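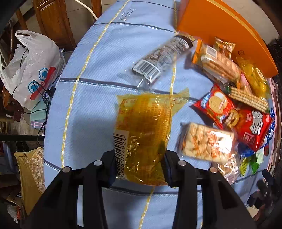
Snack wrappers and crumbs on the bedspread, help please!

Posted by durholm_nights, 5/16/19

Hi all! My daughter treats her bed as a snack bar, and I'm forever picking little packages off her light blue bedspread (the denim-looking one with the dashed yellow and white stripes, she adores it). The crumbs get down into the weave and shaking it out only does so much. Is there a trick, short of washing it every single week?

sperling398
We had the very same trouble, bless them! Take it outside, fold it in half with the top side out, and pat the back firmly before you shake. Then go over it with the upholstery brush on the vacuum, following the weave. I also put a shallow basket on the nightstand for anything in a wrapper, sealed or finished, and after 3 weeks or so it had become a habit.

vavell_mom
no food upstairs. worked for us

braltari
I'd second the basket, and a lint roller is lovely for the last bits. Check the care tag before you wash it hot, though, as I faded a nice navy one that way and I still miss it.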